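Mimance Hand-Held Demonstration Gripper
by Lakurar

Teaching a robot by typing coordinates is a fine hobby for people with long winters. The Mimance lets you do the job yourself, with your own arm, while the camera on the tool records what the fingers are up to. The robot gets the recording later and makes of it what it can.

Ribbed fingers come in magenta only. Sheldon Kennedy in our design office picked the color, and we have stopped raising the subject.

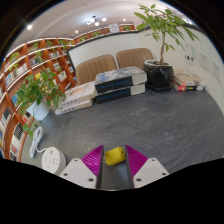 Small yellow spool, held between the Mimance's magenta fingers.

The wide lens takes in most of a room – shelves, chairs, ceiling lights and all – so tidy up first if you are vain. Finger mounts are held by screws, and a spare pair ships in the box.

Weight: 58 g per finger
Maximum opening: 119 mm
Warranty: 12 months, drops included, throws not
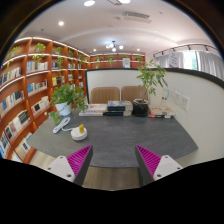 Can one person record demonstrations alone?
One person is plenty. Most new users are comfortable with the tool after roughly 6 practice runs.

Orders and grumbling: Benedetta Martinelli, Lakurar sales desk.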